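# Wrist cable on the Uretti cell - where are you all clipping it?

**lleucu_eynon**

Cell's been running since October. 3,568 cycles on the clock and I'm on my second wrist cable. View from the wrist camera:

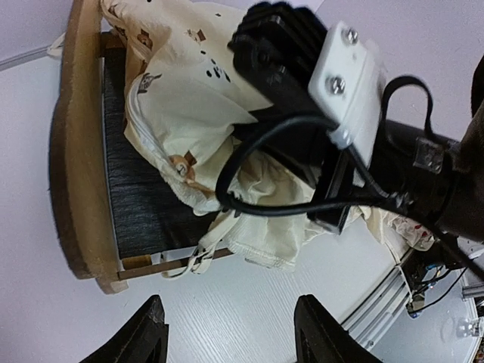 *Wrist cam, over the cloth bag. Cable loop between the white plate and the arm.*

The loop worries me. It hangs across the cloth, and a drawstring bag is the one part I'd never want near a slack cable. First cable died at 1,341 cycles, broken inside the sheath just behind the plate. Shorten it or reroute?

**brackenfold**

Shorten it. Next question.

**tinsnips71**

Don't shorten it! I did that on my Brova and the wrist pulled the plug out of its socket the first time it turned all the way over. Very tidy cable though, right up to then.

What you want is a second clip. I can see one on the arm, a see-through thing. Put another nearer the plate and let the slack sit between the two.

**brackenfold**

You pulled a plug out because you cut it too short. Mine's been short for ages and works fine.

**tinsnips71**

Yours only picks up boxes, from directly above. A doorstop could do your job.

**lleucu_eynon**

Lovely to have you both here. Will a second clip foul the black bracket under the plate? Not much room.

**odd_washer**

Depends on the clip. The Delorme ones are chunky, the Genik ones go on flat but let go if there's any grease about. Wipe the arm first. And while you're in there, nip up the two hex bolts on the plate - mine worked loose and I spent a whole Tuesday blaming the calibration.

**brackenfold**

Or shorten it.

**lleucu_eynon**

Genik clip on, arm wiped, bolts had a bit of turn left in them. 71 cycles so far with the wrist going both ways. Will post again if it snaps.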